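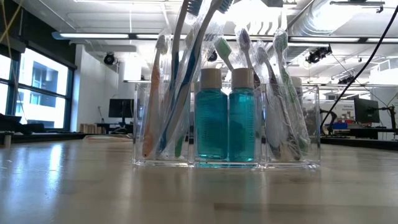
Kimutai Masanja wants the border protocol read clause by clause before any minister signs it, and he told the foreign affairs panel as much on 7/17/26. His objection is to Article 7, which lets either government suspend the river crossing at Were without prior notice.

The present arrangement requires 40 days. Fandari's negotiators call that period unworkable in a security emergency. Drideck's delegation accepts the point in principle but wants the power limited to closures of two days, with any extension put to the joint commission.

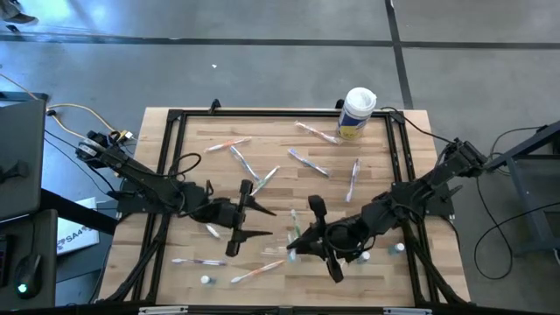
What the commission can do

The joint commission has four members and no casting vote. A tied motion lapses, and the closure stands. Masanja proposed a neutral chair from Kiklow; Fandari has not replied in writing.

Trade officials on both sides are more concerned with transit permits — the draft does not say whether a permit remains valid while the crossing is shut. Roughly half of those now in use expire in December. A technical annex on renewals is being drafted separately and will be attached to the protocol before the next round of talks.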